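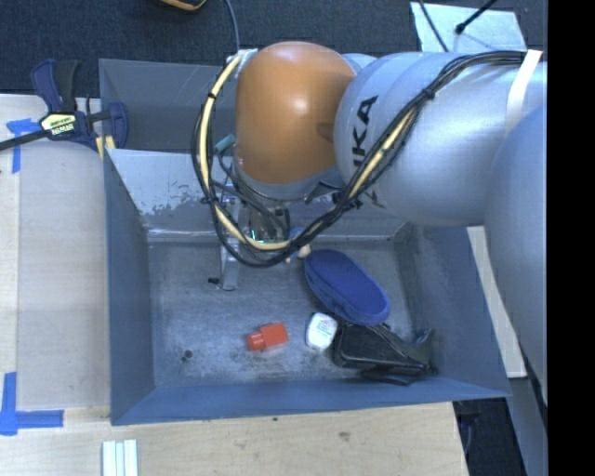
Bin Picking Cell, Pre-Session Safety and Data Checklist
Halirik station, Dridton lab
Date of walk-through: 2019-11-23
Session target: 480 grasp attempts
Running total before this session: 1082 of 3050

Please go through the list in order and write your comments under each line, even if the comment is only a word or two. The people on the next shift really do read them, and a short note has saved us a long afternoon more than once!

1. Emergency stop pressed and released, arm refuses to move while pressed
OK. Tested from both sides of the cell. The button on the operator side feels a little stiff, so give it a good firm push.

2. Speed limit set to 300 mm per second for collection
OK. Somebody had raised it for a demo and left it there, so I put it back. Please look at this one every single time, and don't go by what the last sheet says.

3. Bin clamped to the table
OK. The blue and black IRWIN clamp is on the left side of the bin, over the rim. I gave the bin a good shove from each side and it stayed put. If you do have to move the clamp, run the empty-hand approach again before you start.

4. Blue tape marks on the table sheet still flat and readable
OK. Run a thumb over them while you're there. We line everything up by these marks, so please don't peel one up to "fix" it without writing it down here.

5. Cables and tube on the arm
OK with a comment. The bundle makes a wide loop by the wrist, held with black ties, and I'd like everyone to take a slow look at it before pressing start. Turn the wrist to both ends of its range by hand control and watch that nothing pulls tight or dips into the bin. I did this twice and was happy with it, but the loop is generous and I would sooner see it checked too often.

6. Gripper finger clean, straight and tight
OK. Wiped down with a dry cloth.

7. Objects in the bin
OK. A mixed set this time: the long blue one, the black one with the strap-like parts, the little white container and the small red one. Let them land as they like when you refill - tidy rows teach the model very little. Anything cracked or sharp goes in the reject box.

8. Bin floor and walls
OK. Scuffs and smudges are fine and we don't polish them out. The model has to cope with a worn bin sooner or later.

9. Camera view and logging
Needs attention. Orkik saved the first test grasp without a success label. Restarted it, and the second test came through complete. Check the label field after your first ten attempts and again after the break.

10. Failed grasps kept
OK. Please, please don't delete the misses. The Robles training run needs them as much as the good ones.

11. Cell clear of people before start
OK.

Result: cleared for collection, with item 9 to be looked at again at the break.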